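Kommunalforum Drevent > Haushalt und Abgaben > Grundsteuer: Hebesatz ab nächstem Jahr

Seite 1 von 1

pegelstand
Der Gemeinderat Drevent hat am Dienstagabend den Haushaltsentwurf in erster Lesung behandelt. Für die Grundsteuer B ist eine Anhebung von 400 auf 410 Punkte vorgesehen, also 10 Punkte. Begründet wird das mit der Kreisumlage und dem Zuschussbedarf des Hallenbads. Der Entwurf hat 172 Seiten, die Hebesätze stehen im Vorbericht, der Rest verteilt sich auf die Teilhaushalte. Hat jemand die Position "Sonstige Transferaufwendungen" im Teilhaushalt 4 nachvollziehen können? Mir fehlt dort die Erläuterung.

Mridha
Die Transferaufwendungen enthalten die Verlustabdeckung für den Bäderbetrieb Rarach. Bis zum laufenden Jahr wurde das über den Eigenbetrieb gebucht, jetzt direkt im Kernhaushalt. Im Ergebnis neutral, in der Darstellung nicht. Wer nur die Spalte mit dem Vorjahresansatz vergleicht, sieht einen Sprung, den es materiell nicht gibt.

kassensturz_d
Einspruch. Neutral wäre es nur, wenn der Zuschuss an den Eigenbetrieb im Kernhaushalt in gleicher Höhe entfällt. Das tut er nicht vollständig. Es bleibt eine Restposition von 741 Tsd. Euro, die laut Fußnote "Liquiditätssicherung" heißt. Liquiditätssicherung ist aber kein Aufwand, das gehört in den Finanzhaushalt.

pegelstand
Die Fußnote habe ich gefunden, danke. Ist das schon beim Kämmerer angefragt worden?

kassensturz_d
Schriftlich, ja. Antwort steht aus.

Nikau Tipoki
Zur Rechenweise, weil im Ort gerade mehrere Versionen kursieren: Messbetrag mal Hebesatz durch 100. Bei einem Messbetrag von 80 Euro sind das bisher 320 Euro im Jahr, künftig 328 Euro. Bei vierteljährlicher Fälligkeit also zwei Euro mehr je Rate. Der Messbetrag kommt vom Finanzamt und ändert sich durch den Ratsbeschluss nicht. Ein Widerspruch gegen den Steuerbescheid der Gemeinde mit der Begründung, der Messbetrag sei falsch, geht deshalb ins Leere. Dafür ist der Messbescheid anzugreifen, und dort läuft eine eigene Frist.

Bei uns betrifft es eine vermietete Einliegerwohnung, zwei Zimmer. Die Grundsteuer ist im Mietvertrag als Betriebskosten vereinbart, die Differenz erscheint in der Abrechnung im Folgejahr.
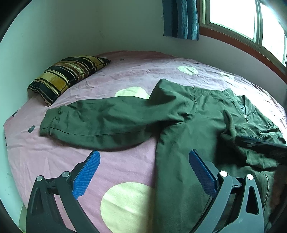 Schlafzimmer der Einliegerwohnung, Bett mit Blick Richtung Fenster

Zur Umlage: Verteilt wird nach Wohnfläche, sofern im Vertrag nichts anderes steht. Bei gemischt genutzten Gebäuden kann ein Vorwegabzug für den Gewerbeteil nötig sein. Bei uns entfällt das.

Durell
Genau diese Umlage ist das Problem. Der Rat beschließt, der Eigentümer reicht weiter, und am Ende zahlt der Mieter ein Hallenbad, das sonntags geschlossen ist. Ich halte die Erhöhung für falsch, auch wenn sie pro Kopf klein ausfällt.

Mridha
Die Umlagefähigkeit regelt die Betriebskostenverordnung, darauf hat der Rat keinen Einfluss. Was wäre die Alternative? Die Gewerbesteuer ist im Entwurf schon am oberen Ende dessen, was die Nachbargemeinden nehmen.

Durell
Aufwand kürzen. Der Ansatz für externe Gutachten ist seit drei Jahren nicht ausgeschöpft worden und wird trotzdem fortgeschrieben.

kassensturz_d
Dem stimme ich zu, allerdings reicht es der Größe nach nicht. Die Gutachten decken fast 10 Prozent der Mehreinnahme. Man kann das streichen, der Hebesatz ließe sich damit um einen Punkt niedriger ansetzen.

Durell
Dann eben 409. Es geht auch um die Haushaltsdisziplin.

pegelstand
Nächster Termin ist die Sitzung des Finanzausschusses im September, öffentlich, Beginn 18 Uhr im Ratssaal. Änderungsanträge der Fraktionen müssen vorher eingereicht sein. Einwohner können Fragen nur zu Beginn stellen, zum Teilhaushalt 4 am besten mit Angabe der Produktnummer.

Nikau Tipoki
Gilt die Fragestunde auch für Eigentümer, die nicht in Drevent gemeldet sind?

Mridha
Nach der Geschäftsordnung nur für Einwohner. Einwendungen gegen den Entwurf können während der Auslegung aber auch Abgabepflichtige erheben, schriftlich oder zur Niederschrift im Rathaus.

kassensturz_d
Nachtrag: Die Kämmerei hat den Eingang meiner Anfrage bestätigt. Inhaltlich noch nichts.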